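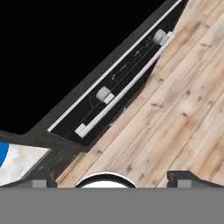
Simulation view from the gripper, dark panel with white bar and two knobs, plank floor at right.

Plinness Robotics Hall, Brullville
Open Day Demonstration – Pre-Opening Inspection Checklist, With Comments
Date of inspection: 18/11/2020
Inspector: Ermira Vasić
Demonstration lead: Damir Petkov
Second reader: Sheldon Chisholm
Form 2444, issue 7

Scope: Station B (simulated kitchen task on screen, live arm in cage) and the visitor area in front of it. Station A is covered on its own form. Entries are OK, OK with comment, Open, or N/A.

1. Visitor area

1.1 Floor clear of cables and packing material. OK with comment.
The network cable to the second screen crossed the walkway. Rerouted behind the barrier feet and taped down during the inspection.

1.2 Barrier line in place, all posts locked. OK.

1.3 Distance from barrier to cage, minimum 500 mm. OK with comment.
Measured at both ends and at the gate. The gate end was short before the barrier was moved toward the windows. Position now marked on the floor with yellow tape. Do not move the barrier back to make room for chairs.

1.4 Exit route and extinguisher visible from the front row. OK.

1.5 Group size limit posted. OK with comment.
Limit is 30 persons per showing. The sign was at the hall door only. Second copy now fixed to the first barrier post.

2. Live arm and cage

2.1 Gate interlock stops motion when opened. OK.
Tested with the arm moving at demonstration speed and again from the hold position.

2.2 Emergency stops, operator desk and gate. OK with comment.
Both work. The desk button is hard to reach when the keyboard tray is pulled out. Tray to stay in during showings.

2.3 Speed limit set to demonstration value and locked. Open.
Value is correct but the parameter is not password protected. D. Petkov to set the password before the first group.

2.4 Gripper finger pads secure, no play. OK.

2.5 Tool mounting bolts torqued and marked. OK.

2.6 Air supply shut-off labeled. N/A, electric gripper.

3. Simulation display

3.1 Correct scene loaded at start-up. OK with comment.
The start-up script loaded the September scene on the first attempt. Old scene file moved to the archive folder. Correct scene loaded on the next two starts.

3.2 View from the gripper displayed on the visitor screen. OK.
Both finger brackets are in view, one each side of the white dome, and the bar lies diagonally along the channel in the panel.

3.3 No missing geometry in the visitor view. OK with comment.
The area beyond the panel renders as plain black at upper left. Visitors may take it for a screen fault. Presenter to mention that nothing is modeled there.

3.4 Textures loaded. OK with comment.
Floor planks and the white veined surface at lower left display correctly. The fine white marks at the top of the channel cannot be read at this view angle. Not a safety item, passed to Gilenar for the next build.

3.5 Simulation commands isolated from the live arm. OK.
Checked with the bridge switch off and the arm powered. Commands sent from the simulation desk, no motion at the arm. Switch position to be checked again after lunch – see 5.3.

3.6 Screen stand stable. OK.
Todorova stand, wide base, wheels locked.

4. Staffing

4.1 Trained operator at the desk for every showing. OK.
D. Petkov in the morning, Doina Babić in the afternoon.

4.2 Presenter stays outside the cage while the arm is powered. OK with comment.
Pieter Van Hecke presents. Last year's script had the presenter step in to point at the wrist. That passage has been deleted. He has the new script.

4.3 Radio contact with the front desk. Open.
One handset has a weak battery. Replacement requested.

5. Between showings

5.1 Arm to hold position, drives off, gate closed.

5.2 Simulation reset to start. Confirm that the panel and both knobs are in view before the next group is let in.

5.3 Bridge switch checked and initialed by the operator.

5.4 Barrier checked against the floor tape.

Open items
2.3 Password on speed parameter – D. Petkov
4.3 Handset battery – front desk

Second reader's comments (S. Chisholm)
Agree with all entries. On 1.3, record the measured distance on the next form as well as the result. On 3.3, a plain gray background would save the explanation, but I would not change the scene this close to opening. Station B may open once 2.3 is closed. 4.3 may follow during the morning if the operator has the working handset.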